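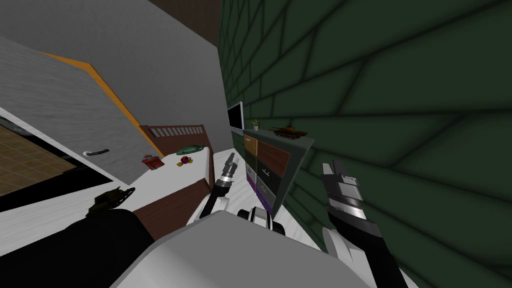

図1 CGの部屋。白い台と緑色の壁。

# 料理のレシピに出てくる「はっきりしない量」の言葉について

日本語プロジェクト授業 最終レポート
Daithí Mulcahy
2023年9月11日

## 1. テーマを選んだ理由

私は日本語を勉強し始めてから、料理のレシピをよく読むようになりました。レシピの文は短く、同じ動詞が何度も出てくるので、中級の学習者にも読みやすいと先生に勧められたためです。たしかに文法は難しくありませんでした。しかし、辞書で意味を調べても、実際に何をすればよいか分からない言葉がありました。「少々」「適量」「適宜」「お好みで」「ひたひた」などです。

最初に困ったのは、かぼちゃの煮物を作ったときです。レシピには「水 ひたひた」と書いてありました。私は「ひたひた」を辞書で引き、水が静かに岸に寄せる様子という説明を先に読みました。二番目の説明まで読まなかったので、鍋の中で小さい波が立つくらい水を入れるのだと考えました。煮物はスープになりました。味は悪くなかったのですが、かぼちゃの形はほとんど残りませんでした。

この経験から、レシピの量の言葉は、意味が「はっきりしない」のか、それとも日本語で料理をする人の間では十分にはっきりしているのか、という疑問を持ちました。本レポートではこの疑問について、レシピの文を集めて調べた結果と、人に聞いた結果を報告します。

## 2. 調べた資料と方法

### 2.1 レシピの資料

資料には、家庭料理の投稿サイト「Brernico」のレシピを使いました。煮物、汁物、炒め物、和え物の四種類に限り、お菓子は入れませんでした。お菓子のレシピはほとんどの材料がグラムで書いてあり、今回の目的に合わないと考えたからです。同じ人が同じ文章を何度も投稿している場合は、一つだけ残しました。

最後に残ったレシピは796件です。この中から、数字と単位を使わないで量を表している部分を取り出しました。全部で1070例ありました。材料の表の中にあるものと、作り方の文の中にあるものを両方含みます。

取り出した例は表計算ソフトに入れ、言葉、材料、料理の種類、書いてある場所を記録しました。分類には、大学で使える「Clastero」という文章整理のソフトも試しました。けれども「少々」と「少々お待ちください」を区別してくれないことがあり、途中からは手で分類することにしました。時間はかかりましたが、一つずつ読んだおかげで、後で書く「適宜」の問題に気がつきました。

### 2.2 聞き取り

言葉の使い方を確認するため、日本語を母語とする人に質問紙を配りました。回答をもらえたのは50人です。六月に大学の食堂の前と、私が住んでいる町の料理教室「Desateo」で協力をお願いしました。質問は、「塩少々」と書いてあったらどうしますか、「適量」と「適宜」は同じですか、など、自由に書いて答える形にしました。選択肢を作らなかったのは、私の日本語で作った選択肢が答えを曲げてしまう心配があったためです。

そのほかに、回答者のうち2人には、後日あらためて話を聞きました。一人は料理教室の先生、もう一人は一人暮らしを始めたばかりの学生です。

## 3. 結果

### 3.1 「少々」と「ひとつまみ」

一番多かった言葉は「少々」でした。塩とこしょうに使う例が大部分ですが、しょうゆ、ごま油、酢にも使われています。料理の本には、「少々」は親指と人差し指の二本でつまむ量、「ひとつまみ」は中指も加えて三本でつまむ量、という説明がよくあります。この説明によれば「少々」の方が「ひとつまみ」より少ないことになります。

質問紙でこの違いを説明できた人は、半分より少ないという結果でした。「同じだと思う」「考えたことがない」という答えが目立ちます。また、「入れ物を二、三回振る」という答えもかなりありました。この場合、指は使いませんから、本の説明とは別の決め方です。

しょうゆのような液体は指でつまむことができません。それでも「しょうゆ 少々」と書いてあるレシピは多いです。料理教室の先生は、液体の「少々」は鍋に「ちょろっと」たらすくらいだと教えてくれました。私は「ちょろっと」をまたノートに書くことになりました。

### 3.2 「適量」と「適宜」

この二つの言葉は、私にとって一番面白い部分でした。「適量」は「ちょうどよい量を入れる」という意味で、入れること自体は決まっています。「適宜」は「必要なら入れる」という意味で、入れなくてもよい、と多くの料理の本に書いてあります。

ところがBrernicoのレシピでは、この区別が守られていない例がありました。たとえば「揚げ油 適宜」という書き方です。揚げ物をするのに油を入れないことはできません。反対に、「刻みねぎ 適量(なくても可)」という例もありました。書いた人は、括弧の中の言葉で、本来「適宜」が表すはずのことを付け足しています。

質問紙では、「同じ意味だと思っていた」という人が多くいました。学生の協力者は、「適宜」は読み方に自信がないので自分では書かない、と話していました。「てきぎ」という音は会話であまり聞かないそうです。私は、この言葉が少しずつ書き言葉の中だけに残るようになったのではないかと思いましたが、今回の資料だけでは古い時代との比較ができません。

### 3.3 水の量を表す言葉

水やだしの量には、特別な言葉があります。「ひたひた」は材料の頭が水面から少し出るくらい、「かぶるくらい」は材料がちょうど隠れるくらい、「たっぷり」は材料が完全に沈んで、さらに余裕があるくらいです。この三つは、順番については回答者の意見がよくそろっていました。「ひたひた」を一番多い量と答えた人はわずかで、その人たちも「自信がない」と書いていました。

つまり、この種類の言葉は数字を使っていませんが、基準は明確です。材料の高さと水面の高さを比べればよいからです。鍋の大きさが変わっても、材料の量が変わっても、同じ言葉が使えます。もし「水400ml」と書いてあれば、広い鍋では足りなくなり、狭い鍋では多すぎることがあります。私の煮物が失敗した原因は、言葉がはっきりしていなかったことではなく、私がその基準を知らなかったことです。

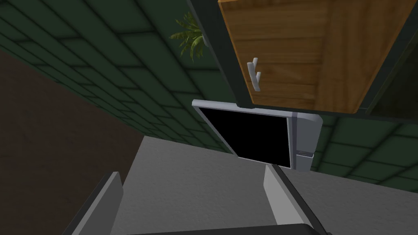

同じような「目で見る基準」は、切り方や火の強さの表現にもあります。「弱火」は炎の先が鍋の底につかないくらい、「中火」は炎の先が鍋の底にちょうどつくくらい、と説明されます。これはガスこんろを前提にした基準ですから、電気の調理器を使う人には役に立ちません。学生の協力者の部屋にはIHの調理器しかなく、数字の目盛りのどれが「中火」か分からないので、真ん中の数字にしていると言っていました。道具が変わったのに言葉がそのまま残っている例として、記録しておきます。

### 3.4 「お好みで」

「お好みで」は、七味唐辛子、粉チーズ、レモンなど、料理が完成した後にかけるものによく使われます。材料の表の最後の行に出てくることが多く、作り方の文では「召し上がれ」「どうぞ」のような言葉の近くに出てきます。

英語に訳すと to taste になりそうですが、使われる場所が少し違います。英語のレシピの salt to taste は、味見をしながら塩を加えるという意味で、料理の途中にも使います。日本語で途中の味付けを任せるときには、「味を見て」「味をととのえる」という言い方がよく出ていました。「塩、こしょうで味をととのえる」という文は非常に多く、私は今では見なくても書けます。

### 3.5 書いてある場所の違い

同じレシピの中で、材料の表と作り方の文の言葉が違うことがあります。表には「塩 少々」、文には「塩を適量ふり」と書いてある例です。はじめは入力の間違いだと思って、別の列に分けていました。しかし何度も見つかったため、先生に相談し、間違いと決めないで数に入れることにしました。

料理教室の先生の意見では、表は買い物や準備のために読み、文は作りながら読むので、書く人も気持ちが変わるのだろう、ということでした。これは一人の意見ですが、私は納得しました。

## 4. 考察

調べる前、私はこれらの言葉を全部「曖昧な表現」として一つにまとめていました。結果を見ると、少なくとも次の種類に分けた方がよさそうです。

- 体や目を使った基準がある言葉(ひとつまみ、ひたひた、かぶるくらい)
- 読む人の判断に任せる言葉(適量、お好みで)
- 入れるか入れないかも任せる言葉(適宜)

「少々」は最初の種類に入るはずですが、実際には二番目に近い使い方が多いと感じました。本の中の定義と、家で料理をする人の使い方の間に距離があります。どちらが正しいかを決めることは本レポートの目的ではありません。ただ、日本語の教科書で「少々」を教えるときには、両方を説明してほしいと思います。

また、塩の量は塩の種類によっても変わります。私は下宿で、近所の輸入食品店「Butt」の粒の大きい塩を使っています。三本の指でつまむと、細かい塩とは量も味の感じ方も違いました。指の基準が便利なのは、みんなが似た塩を使っている場合だと考えられます。この点は、台所用のはかりで測って比べる計画でしたが、私のはかりは一グラムより小さい重さが出ないので、できませんでした。次に調べる人がいたら、ぜひ細かく測れるものを借りてください。

学習者の立場から見ると、難しさは言葉の種類によって違います。「ひたひた」は一度覚えれば安心して使えます。「適量」は意味はすぐに分かりますが、料理の経験がなければ何もできません。辞書をいくら引いても、揚げ油の適量は分からないのです。これは日本語の知識の問題というより、料理の知識の問題です。学生の協力者も、母語話者でありながら「適量と書かれるのが一番困る」と答えていました。

## 5. 調査の問題点

第一に、レシピの書き手の年齢や出身地が分かりません。地方によって「ひたひた」の感じ方が違うかもしれませんが、確認する方法がありませんでした。

第二に、質問紙に協力してくれた人の中に、料理教室の生徒が多く入っています。料理に興味がある人の答えですから、普通の人より詳しい可能性があります。

第三に、質問紙の文に不自然な日本語がありました。「塩少々と書いてあったらどうしますか」という質問に、「塩を入れます」とだけ答えた人が何人かいます。質問が悪かったのです。「どのくらい入れますか」と書けばよかったと、集めた後で気がつきました。

## 6. 今後の課題

今回は投稿サイトだけを使いましたが、印刷された料理の本では、編集する人が言葉をそろえているはずです。「適量」と「適宜」の区別が本ではどのくらい守られているか、調べてみたいです。それから、古い料理の本との比較もしたいと思っています。大学の図書館に昔の婦人雑誌の付録があると聞きましたが、書庫を使うための申し込みが間に合いませんでした。

もう一つは翻訳の問題です。「ひたひた」を英語に訳すとき、barely covered とする人がいますが、それでは「かぶるくらい」と区別ができません。アイルランドの母に煮物の作り方を送ったときは、「かぼちゃの頭が少し見えるまで水を入れる」と長く書きました。母からは、かぼちゃの頭とはどこか、という返事が来ました。

## 謝辞

質問紙に答えてくださった皆さま、料理教室Desateoの先生と生徒の皆さまに、心より感謝いたします。日本語を直してくださった授業の先生にもお礼を申し上げます。残っている間違いは、すべて私の責任です。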